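Records and Archives Practice
Handout 6: Keeping digital files readable

Reading for this week: chapter 2 of the course book, plus the Floltdale county case in the reader.

1. Why digital files get lost

Paper left in a dry room can usually be read decades later. Digital files need more attention. The storage wears out, the software that opened the file goes away, or the people who knew what the file was leave the office. The third cause is the most common in small archives and the cheapest to prevent.

2. Terms you should know

Bit preservation – keeping the exact ones and zeros unchanged.
Fixity – evidence that a file has not changed, normally a checksum.
Migration – moving content from an old format to a current one.
Ingest – the point where the archive takes formal charge of the files.

Bit preservation alone does not make a file usable. A perfect copy of a 1980s word processor document is still of little use to a reader who has nothing to open it with.

3. The Floltdale case

The county took in 2,750 land survey files from its Nundby branch office. No checksums were made at transfer. When staff checked the files in January, 26 would not open, and there was no way to tell if the damage came before or after the move. Read the case with that question in mind. What should the transfer agreement have said?

4. Copies and where to put them

Keep at least two full copies in different buildings. Write down who is in charge of each. A second copy on the same machine protects against very little – a power surge or a theft takes both.

When files arrive on old computers, the drive is normally taken out and copied through a write blocker. Many desktop towers hold their drives in plastic caddies. Label the drive before it leaves the case, and put the same number on the intake form.

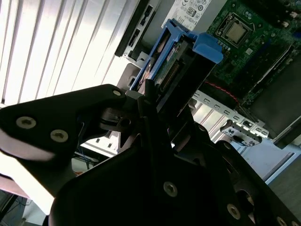
5. Checking over time

Run checksums at ingest and again on a fixed schedule. Keep the list of values apart from the files. If a value has changed, replace the bad copy from a good one and record the date.

For next class: bring the Nogueira transfer form, filled in for a collection of your choice. One page is enough.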